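7 January 2025
Clundstead, upstairs bench / bedroom setup
Clothes sorting, second go

OK, picking up where the last entry stopped. I promised myself I'd write this one down properly because in July I just scribbled "folding, fine" and then couldn't remember a thing about it (sorry to everyone who tried to use that page).

Everything is on the bed again. I still like the bed better than the table for this: more room to spread a sleeve out, and my back doesn't complain as much. We've got the peony sheet on, the one with the big red and pink flowers, and I'm getting fond of it. Dark clothes show up on it beautifully! The heap went on the right, one item at a time comes over to the left, and that's the whole system.
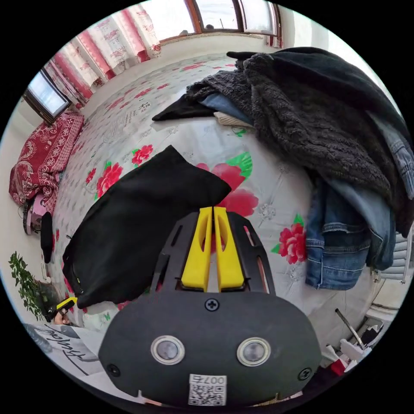 I keep wanting to start with the fleece, and it's a bad idea every time. Fleece is bulky, it doesn't hold a crease, and once it's folded it puffs back up and takes over the space you were going to use for the next thing. So: thin stuff first, jackets last, denim somewhere in between. I've put that on the card taped inside the Lindulard binder too.

Black on black is the other headache. Two dark garments lying on top of each other look like one garment until you pull, and then you've got a leg in one hand and somebody's sleeve in the other. What helps me is finding a hem or a seam first and following it along with my fingers before lifting anything. Slow, but I swear less.

Allowed myself 21 minutes for the sort, folding not included. Bins are the Jivance ones, and the medium is no good for jackets, go straight to the large. 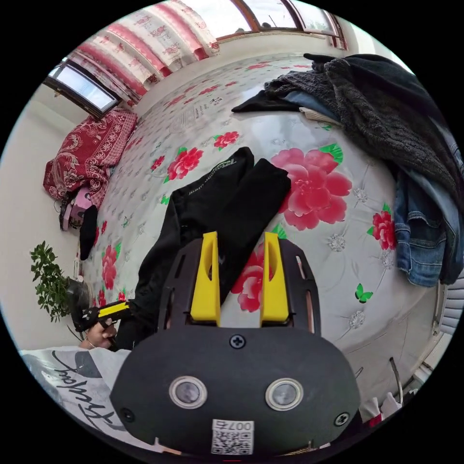 Black garment laid flat on the peony sheet, clothes pile to the right.

Flat first, fold second. I know it sounds fussy, but smoothing from the middle outward before the first fold saves redoing it later (ask me how I know). For trousers I want leg on leg, then thirds. Tops, arms in, then half.

Still to do: wash the spare sheet, new card for the Chowdhury shelf with bin 2561 on it, and find out who has the lint roller. I need it back before I touch any more black.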